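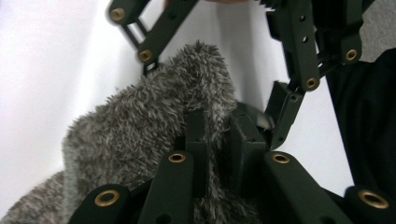 GRILLBRIDGE: Kokwood Laboratory has begun the second stage of a program to record how people pick up and move soft household materials, the laboratory announced in July. The recordings will be used to train a learning system for robotic handling of textiles.

Under the program, staff members carry out short tasks using a hand-held gripper fitted with a camera. Each task is recorded from start to finish and stored as a single example. The laboratory intends to gather 1050 examples in this stage, covering woven cloth, knitted items and long-pile fabrics such as faux fur.

Ingvar Þorgeirsson, who directs the program, said that long-pile materials had been added after a review of the first stage, in which most of the recordings involved flat cotton cloth.

"A system trained on towels and napkins learns a good deal about edges and corners," Þorgeirsson said. "A piece of faux fur gives it very little of either. The pile hides the fold, and the fingers may close on the fibers without taking hold of the backing. We need the system to see many such grasps, including those that fail."

Failed attempts will be kept in the collection and marked as such, according to the laboratory's written procedure. Operators are asked not to correct a poor grasp once the gripper has closed, but to open it, return the fabric to the work surface and begin a new recording.

The work is being carried out at the laboratory's Grillbridge site by a group of 12 operators working in shifts. The materials list for the present stage contains 46 items, selected to vary in weight, stiffness and length of pile. Every item is to be recorded on both plain and patterned surfaces.

Enik, the engineering firm that maintains the hand-held units, will inspect the finger joints and recalibrate the cameras between shifts. Coppens, a textile supplier, is providing the fabric samples and will replace pieces that become worn through repeated handling.

Recordings are checked by a second operator before they are accepted. Those with missing images or incorrect labels are set aside and repeated with the same item.

Þorgeirsson said the present stage would run for three months. Trials of the trained system on a fixed robotic arm are to follow at the same site, beginning with the lighter fabrics. The laboratory has not yet set a date for the release of results.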